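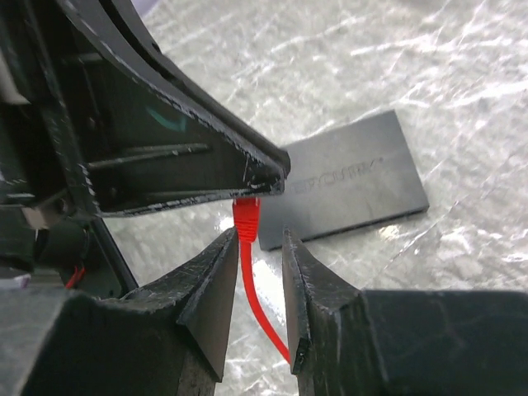 Home | Guides | Workshop Notes | Archive | Contact

How to Test Whether a Two-Armed Robot Can Handle Your Cable Chores

Tutbridge Technical Guides
February 10, 2018
Reading time: 5 minutes

The question put to this office most often is whether a machine can yet be trusted with small, dull jobs: plugging in network cables, clearing a bench, putting leads back in the basket they came from. The short answer is that some parts of such jobs are within reach and others are not. This guide sets out a procedure by which a shop, school or household with access to a two-armed machine may find out for itself which parts those are.

The procedure was first written for the equipment bench at Skimham and has since been revised for general use. It assumes that the arms are already installed and can be operated safely by a trained person.

Before You Begin

Read the maker's safety instructions and confirm that the emergency stop is within reach of the operator. Use network equipment that is unplugged from power and that you can afford to lose. Connectors are small, and their clips break easily under a careless grip.

You will need:

- one small network device with a flat top
- patch cables in at least two bright colors
- one open basket, light enough to be moved by hand
- a notebook or printed score sheet
- a timer

Step 1. Write down the chore in plain words

State the chore as you would to a new employee. "Take the cable from the basket, plug it into the device, and leave the device where it was" is a suitable statement. "Tidy the network gear" is not, because two observers may disagree on whether it has been done.

Divide the statement into separate actions and give each its own line on the score sheet. Finding, grasping, turning, inserting and releasing should all be scored separately. A machine that grasps well and inserts poorly should not receive a single middling mark.

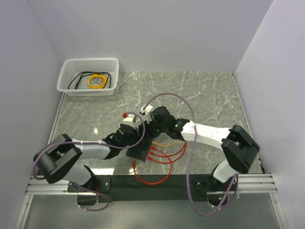 Step 2. Decide which arm does what

Most cable work calls for one hand to hold and another to move. Assign the roles in advance and keep them fixed for the first set of trials. If the arms are allowed to trade roles freely, it becomes difficult to say where a failure began.

Check the reach of both arms with the power to the tools off. Each should be able to come to the middle of the work area without striking the other or the walls. Pay attention to the arms' own wiring as well. A loop of slack that causes no trouble at rest may catch on a work cable when the elbow turns.

Step 3. Begin with the holding task

Ask the machine to grip the device and keep it still. Apply a light push by hand, using a wooden dowel so that fingers stay clear of the arms. The device should not slide or twist. If it does, adjust the grip before going further. An insertion attempted on a device that moves will tell you very little.

Rigid objects with flat sides are the easiest case, and good results here should be expected. They should not be taken as a sign that the rest of the chore will go as well. In the August trials at Skimham, the holding task succeeded in all 12 attempts, and the insertion task that followed succeeded in two.
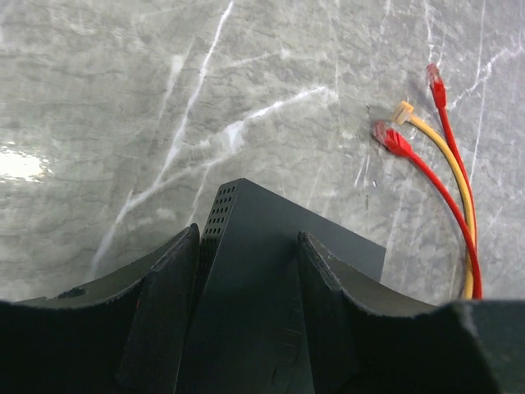 Step 4. Add the cables one at a time

A cable is harder for a machine than a box. It bends when touched, it springs back, and its plug may come to rest facing any direction. Start with a single cable laid straight on the table with the clip facing up. Record the result, then repeat with the plug turned over.

Once the single cable gives steady results, introduce others so that their plugs lie close together. Note whether the machine selects the color requested and whether it drags a neighboring cable along. Glossy tabletops deserve a separate entry on the sheet. Reflections from overhead lights can confuse a camera, and moving a lamp sometimes does more good than changing the program.

Do not help the machine during a trial. If a person must step in, mark the trial as assisted and start again from the beginning.

Step 5. Test the basket in both directions

Taking a cable out and putting a cable away are two different chores and should be scored as such. For removal, place the basket well forward of the arms and ask for one cable by color. A coil that is neatly wound may still be threaded under another, and the machine should be given credit only if the requested cable comes out alone. 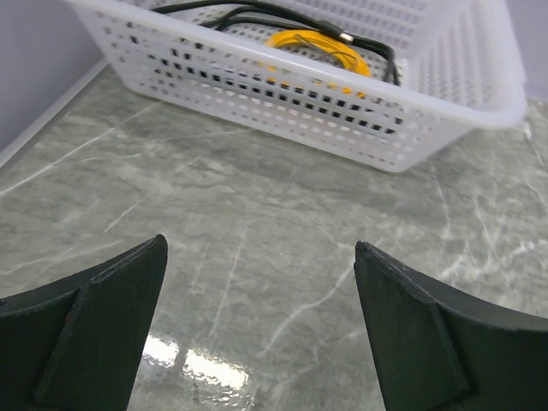 For putting away, decide what counts as finished. The Citlow score sheet requires that the whole cable, including both plugs, lie below the rim. The Thygesen sheet is less strict and permits a short end to hang over the side. Either rule is acceptable provided that it is chosen beforehand and applied to every trial.

Step 6. Compare the result with a person

Have a person perform the same chore, under the same rules, from the same starting layout. Time both. In the Skimham trials a trained operator finished the full chore in 18 seconds, and no machine trial came close to that time.

Speed is not the only measure. A slow machine may still be useful if it can be left alone. Record how often a person had to reset the device, free a snagged lead or restart the program, and include that labor in the total.

Reading Your Results

If holding and grasping are reliable but insertion is not, the machine may serve as a helper, keeping the device steady while a person makes the connections. If insertion is reliable only from one starting position, consider a simple rack that presents the plugs the same way each time.

Where the whole chore succeeds without assistance, repeat it on another day with the basket moved and the cables mixed before making any purchase. Keep the failed sheets with the successful ones.

Sign up for the Tutbridge newsletter to receive new guides by e-mail. You may unsubscribe at any time.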